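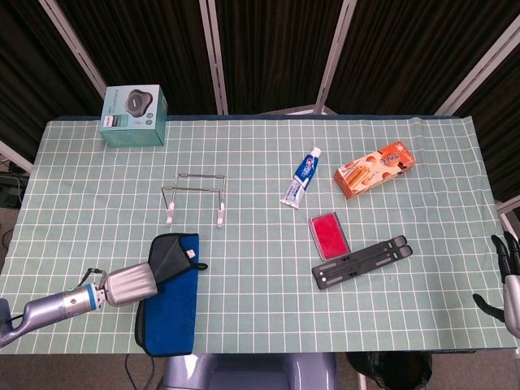 Nayara Marinho was halfway through a story about her grandmother's soup when I finally remembered to take out my notebook. That is how it goes with Nayara. You come to ask about her community supper in Justotley, and before you have your coat off you are hearing about a pot so heavy that it took two cousins to lift it.

"She never measured anything," she told me. "You'd ask her how much salt and she'd hold out her hand, as if you could see it there!"

The supper began one November, when the bus to Grinov stopped running in the evenings and a good many people on her street found themselves with nowhere to go after dark. Nayara put a note through the doors, made black bean soup, and set out every bowl she owned. She has kept it up every Sunday for 4 years, and on a busy night now she feeds 90.

I asked whether she'd ever thought of stopping, and she took her time over the answer (she got up to stir something first).

"The second winter, yes. I was tired, and I'd started to cook like a tired person, everything brown and everything soft. Then Mahtab Ghorbani came in with a big dish of rice with barberries, put it down, and asked me where the spoons were. I sat and ate somebody else's food for once. I think I'd forgotten what that felt like."

Since then the cooking has been shared out. Mahtab takes one week in the month, and Luana Fontes and her brother Cauã take another, usually with a fish stew that people start asking after days ahead. Dénes Gulyás bakes. His poppy seed rolls are gone before the soup is served, and he has been told more than once to hide a tray.
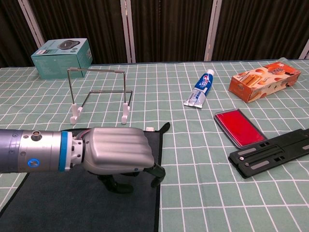
Dénes, when I caught up with him later, said that the rolls were the least of it and that what people really come for is a seat beside someone they don't know yet. He used to eat alone in front of the radio, he said, and now he can't get through a bowl of soup without hearing about three operations and a wedding.

Nayara laughed when I passed this on. "He's the one telling them about the operations," she said.

The money is simple enough. A bowl goes round, people put in what they like, and if it comes up short she makes lentils the following week. A good evening brings in 200 dollars, and whatever is left goes toward flour and onions.

She starts chopping at 5, and by then I had filled most of my pages and she had handed me a knife. I did the carrots. She did them again, smaller, without saying a word about it, and went on with the story of the pot.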